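Workshop tips: sharing a bench with the arm
Vidham bench group, updated 3/1/22

The arm took over tip racking in December. Before that, each of us lost 15 minutes or more at the start of a shift filling racks by hand, and most of us had sore thumbs by the end of the week. The job didn't go away. It became setting up, checking and clearing, and those go better with a few habits.

## Setting out the racks

- Put the racks side by side, square to the table, with a hand's width between them.
- Take both lids off before you start the run. A lid left half on will stop the arm, and you'll be walking back from the other room to fix it.
- Lay lids flat if there's room. Leaning one on a rack is fine as long as it sits behind.
- Keep the cloth pulled smooth under the racks. We use the one with the bright blocks and black lines, and the lines help you set a rack back where it was.

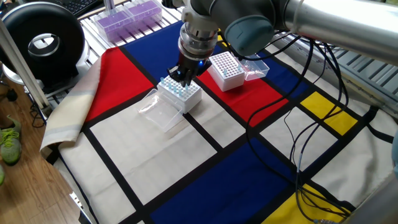
## Cables and sleeves

Look at the cables before each run and move anything of yours off them. Roll up loose sleeves and take off lanyards. If you need to reach in, pause the arm first, even for one tip. The Ahuja office next door lets people reach in while it moves slowly. We don't.

## What to do while it runs

The full job is 485 tips on a normal day, and it's slower than a quick person. Don't stand and watch it. Label tubes, do the fridge log, or take your break. Check back every 90 minutes and write what you found on the Orkex sheet, even if all you write is "OK."

Half-filled racks cause most of the mix-ups between shifts. Mark the rack on the side with tape if you have to leave one, and say which rows are done.
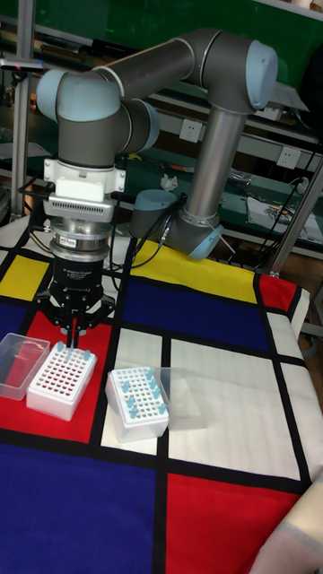 The late shift used to leave these racks for the morning people, which caused some bad feeling. Now whoever starts a run clears it, and if it goes past the end of your shift you hand it over in person. Our Iltdale site does the same.

## Cleaning up

1. Pause the arm and wait for it to stop.
2. Put the lids back on and press all four corners.
3. Wipe the clear lids with a dry cloth. Spray leaves streaks.
4. Shake out the table cloth on Fridays and check it for dropped tips.

Keep filling one rack by hand each week. When the arm was down for service, the newer people were slow at it and the rest of us had gotten rusty. Spare lids are in drawer 238.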